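Can a robot wash up after us yet?
Partly. Nisereo's two-arm bench unit can pick up a flask and put it down. Scrubbing one is still a job for a person.

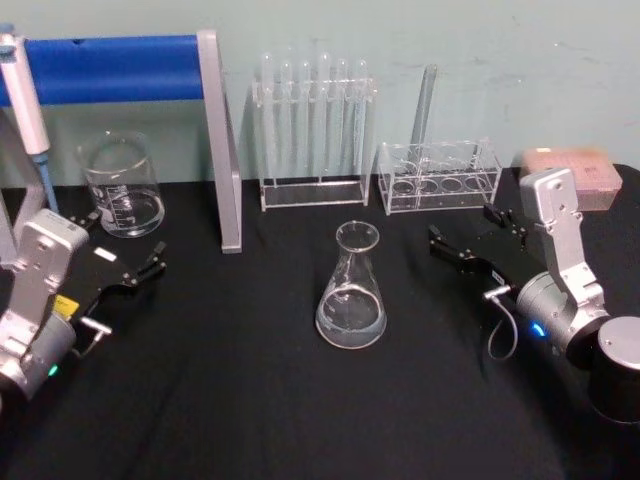 Last changed: April

Does it handle test tubes?
One at a time, if they stand upright in a rack. A leaning tube often has to be straightened by hand first.

What about dishes at home?
No. Nair, our kitchen version, is still in testing and is not for sale.

How long does setup take?
Allow 90 minutes.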